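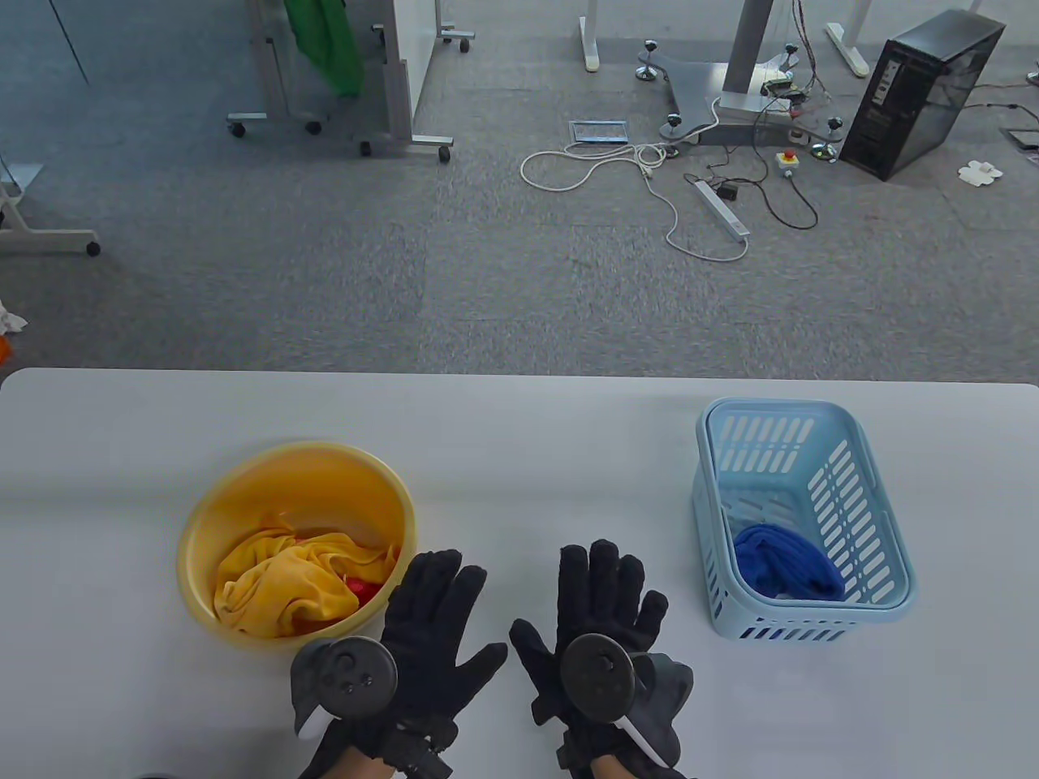

Woher bekommt ein lernendes System die Beispiele, aus denen es eine Bewegung lernt?
Meist von Menschen, die die Aufgabe viele Male ausführen, während Sensoren die Bewegung ihrer Hände und Kameras die Umgebung aufzeichnen.

Kapitel 4
Beispiele sammeln

4.1 Worum es in diesem Kapitel geht

In Kapitel 3 lagen die Daten schon vor. Wir haben sie eingelesen, in Trainings- und Testdaten geteilt und ein Modell angepasst. Wie sie entstanden waren, blieb offen. Dieses Kapitel holt das nach und beschränkt sich auf Aufgaben, bei denen etwas gegriffen, bewegt und wieder abgelegt wird.

Als durchgehende Aufgabe dient das Umräumen von Tüchern: Ein Tuch liegt in einem Behälter, es wird aufgenommen und in einen anderen Behälter gelegt. Ein Kind kann das mit drei Jahren. Für eine Maschine ist die Aufgabe unangenehm, denn ein Tuch hat keine feste Form. Ein Würfel lässt sich durch Lage und Drehung vollständig beschreiben, sechs Zahlen genügen. Bei einem zusammengeknüllten Tuch müsste man jede Falte angeben, und nach dem ersten Zugriff wäre die Beschreibung veraltet.

Man verzichtet deshalb auf eine solche Beschreibung und zeigt dem System viele Durchgänge. Ein einzelner Durchgang, von der Ausgangsstellung bis zum Ablegen, heißt im Folgenden Episode. Eine Sammlung von Episoden zu derselben Aufgabe heißt Datensatz. Beide Wörter werden in der Literatur auch anders verwendet, vor allem in älteren Arbeiten zum bestärkenden Lernen. Wir bleiben bei dieser Festlegung.

4.2 Drei Wege zur Episode

Fernsteuerung. Eine Person bewegt den Roboter über ein Eingabegerät. Aufgezeichnet werden die Stellungen der Gelenke und die Kamerabilder. Die Daten passen ohne Umrechnung zur Maschine. Dafür ist die Arbeit langsam, und jede Stunde Aufzeichnung belegt einen Roboter.

Vormachen mit der Hand. Die Person führt die Aufgabe mit den eigenen Händen aus und trägt dabei Handschuhe. An den Handgelenken sitzen Ortungsgeber, deren Lage im Raum fortlaufend gemessen wird. Eine Kamera in Kopfhöhe liefert das Bild dazu. Das Tempo ist das eines Menschen. Die menschliche Hand hat allerdings mehr Finger und mehr Freiheitsgrade als die meisten Greifer, und die Bewegung muss später übertragen werden. Diesem Problem ist Abschnitt 4.6 gewidmet.

Vormachen mit dem Handgreifer. Die Person hält einen Greifer in der Hand, der dem des Roboters gleicht, und arbeitet damit am Tisch. Eine Kamera am Greifer blickt auf die Stelle, an der die Finger zufassen. Die Übertragung auf die Maschine wird einfacher. Ungeübte brauchen aber eine Weile, bis sie mit dem Werkzeug sicher umgehen, und ihre ersten Episoden sind oft unbrauchbar.

Die Wege lassen sich verbinden. Im Datensatz Murkar, mit dem die Übungen am Ende des Kapitels arbeiten, stammt der größere Teil der Episoden vom Handgreifer, der kleinere von Handschuhen. Er umfasst 1283 Episoden. Geplant waren 2000. Warum es weniger wurden, ist in 4.5 nachzulesen — der Grund liegt zum größten Teil in der Durchsicht.

4.3 Was die Kamera am Greifer sieht

Bei der Aufnahme aus Kopfhöhe ist der Arbeitsplatz als Ganzes zu erkennen. Wo der Finger das Tuch genau berührt, verdecken oft die Hände. Bei der Aufnahme am Greifer ist es umgekehrt: Die Berührungsstelle ist groß im Bild, vom Raum ist wenig oder nichts übrig.

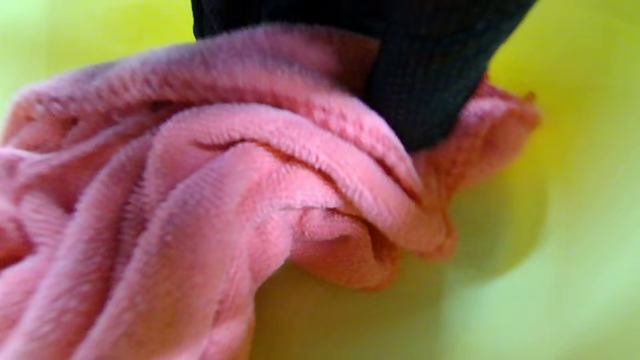
Institut für Automatisierung, Lehrbereich Lernende Systeme, Hochschule Fustcombe

Wo der Finger in den Stoff drückt, entsteht eine Vertiefung, und der Flor wird an der Berührungslinie dunkler. Solche Merkmale kann ein Modell nutzen, auch wenn niemand sie vorher benannt hat. Es bekommt keine Angabe »Finger berührt Tuch«. Es bekommt Bilder und dazu die Bewegung, die auf jedes Bild folgte.

Farben verdienen Aufmerksamkeit. Wenn in allen Episoden das Tuch rosa und der Untergrund gelbgrün ist, kann das Modell die Aufgabe scheinbar lösen, indem es auf rosa Flächen zufährt. Mit einem grauen Tuch versagt es dann. Man wechselt deshalb die Tücher, die Behälter und den Ort der Behälter auf dem Tisch. Auch das Licht gehört dazu. Ein Schatten zwischen zwei Falten sieht bei seitlichem Licht anders aus als bei Licht von oben.

Merksatz: Was in den Beispielen nie wechselt, kann das Modell von der Aufgabe nicht unterscheiden.

4.4 Ablauf einer Aufzeichnung

Der folgende Ablauf wird im Praktikum verwendet. Er gilt für Handschuhe und Handgreifer gleichermaßen, Abweichungen stehen in Klammern.

1. Uhren aller Geräte abgleichen. Ein Versatz von 59 Millisekunden zwischen Kamera und Ortungsgeber fällt beim Ansehen kaum auf, verschlechtert aber das Training merklich.
2. Ortungsgeber befestigen und auf festen Sitz prüfen (beim Handgreifer: Verschraubung prüfen).
3. Hände mit den Handflächen nach oben vor den Tisch halten und kurz ruhig lassen. Diese Stellung dient als Bezug.
4. Behälter und Tücher nach der ausgelosten Karte anordnen.
5. Aufzeichnung starten, Aufgabe ohne Unterbrechung ausführen, Hände zurück in die Bezugsstellung bringen, Aufzeichnung beenden.
6. Nummer der Karte und Besonderheiten im Protokoll notieren.
7. Nach jeder zehnten Episode Schritt 2 und 3 wiederholen.

Schritt 4 wird gern abgekürzt. Wer die Tücher selbst hinlegt, legt sie nach kurzer Zeit immer ähnlich hin, meist in die Mitte des Behälters und mit einer gut greifbaren Falte nach oben. Die Karten verhindern das. Sie geben den Platz der Behälter an, die Tücher und die Art des Hinlegens: geknüllt, gefaltet, übereinander.

Das Protokoll wird von Hand oder in der Software Himora geführt. Himora speichert zu jeder Episode eine Textdatei, die sich in jedem Editor öffnen lässt. Die Beschreibung der Felder steht in Anhang B (Fassung vom 1.10.20).

4.5 Durchsicht

Jede Episode wird vor der Verwendung einmal angesehen. Aussortiert wird, wenn die Ortung ausfällt, wenn die Aufzeichnung mitten in der Bewegung endet oder wenn die falsche Karte eingetragen ist. Misslungene Griffe sind ein eigener Fall. Fällt ein Tuch auf den Tisch und wird wieder aufgenommen, bleibt die Episode erhalten und bekommt die Kennung K. Das Modell soll auch sehen, wie man einen Fehler behebt. Bleibt das Tuch liegen, wird die Episode getrennt abgelegt.

Bei Murkar waren die ersten 1000 Episoden nach festem Zeitplan aufgenommen und erst danach durchgesehen worden. Ein lockerer Ortungsgeber hatte über mehrere Sitzungen falsche Werte geliefert, bemerkt wurde es im November. Die betroffenen Episoden ließen sich nicht retten. Seitdem wird am Ende jeder Sitzung durchgesehen, auch wenn es spät wird.

Für die Durchsicht sollte eine andere Person zuständig sein als für die Aufnahme. Ist das in kleinen Gruppen nicht möglich, hilft es, die Episoden in zufälliger Reihenfolge anzusehen.

Aufgaben zum Einstieg

Aufgabe 4.1 Nennen Sie für jeden der drei Wege aus 4.2 eine Tätigkeit im Haushalt, für die er sich gut eignet, und eine, für die er sich schlecht eignet.

Aufgabe 4.2 Entwerfen Sie zwölf Karten für Schritt 4. Welche Größen lassen Sie wechseln, welche halten Sie fest?

Aufgabe 4.3 Öffnen Sie den Teilsatz Rashti aus den Begleitdaten. Er enthält nur Episoden mit der Kennung K. Suchen Sie drei davon heraus, in denen der zweite Griff an einer anderen Stelle ansetzt als der erste, und beschreiben Sie den Unterschied in je zwei Sätzen.

Aufgabe 4.4 Eine Gruppe will die Bezugsstellung aus Schritt 3 weglassen, um Zeit zu sparen. Welche Fehler lassen sich dann bei der Durchsicht schwerer finden?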